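Will a Robot Take Apart Your Old Computer?

Every year, offices and schools get rid of computers that still have useful parts inside. Somebody has to open them up and take those parts out. At a company called Grollico, that somebody used to be a person with a screwdriver. Now, for some of the jobs, it is a robot arm.

You may have heard that robots are faster than people, never get tired and never make mistakes. Be careful with sentences like that. They are often written by the people who sell robots.

Let's look at what the arm has to do. A computer is a crowded box. There is a big green board, a power supply, a place for the drives, and cables going every which way. You can push a cable aside without thinking about it. A robot can't. It has two stiff fingers, and a cable is floppy and never lies in the same spot twice. 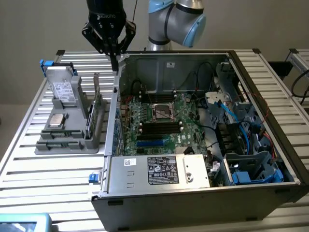

Parts that come out need somewhere to go, too. A person can put a hard drive down anywhere on the bench and find it again. The arm does better with a tray that has a special slot for each part, so that everything is exactly where it expects. Someone had to design that tray. When a different kind of computer comes in, someone may have to design another one.

So who does that work? Wafula Muli took computers apart by hand at Grollico for 11 years. Today he sets up the trays, starts the arm and steps in when it gets stuck. How often is that? "More than they said at the beginning," he told us. He likes that his wrists don't hurt anymore. He doesn't like standing and watching. "I used to know a machine by the feel of the screws," he said. "Now I wait for a light to come on."

Last year the shop took apart 3,435 computers. The year before, with no robot, it was 3,452. Look at those two numbers again. The robot was supposed to make the work go faster, and the shop did 17 fewer! The manager, Huguette Fehr, says the first year was for learning and the next one will be better. Maybe it will. We would like to see the number before we believe it.

There is another number to ask about, and that is the number of people. Four people used to work at the benches. Now there are three. Nobody was fired - one worker left for a new job, and the company didn't hire anyone in her place. Grown-ups sometimes say a robot "didn't cost any jobs" when this happens. Do you think that's true? Would the person who might have been hired think so?

None of this means the robot is bad. Lifting and twisting all day can hurt a person's hands and back, and it is good to have help with that. But a machine changes a job even when it doesn't take it away, and the people doing the job don't always get asked first. Wafula heard about the arm on a Thursday. It was bolted down the next morning.

Words to know

Automation: using machines to do work that people did before.
Gripper: the "hand" at the end of a robot arm.
Motherboard: the big board inside a computer that the other parts connect to.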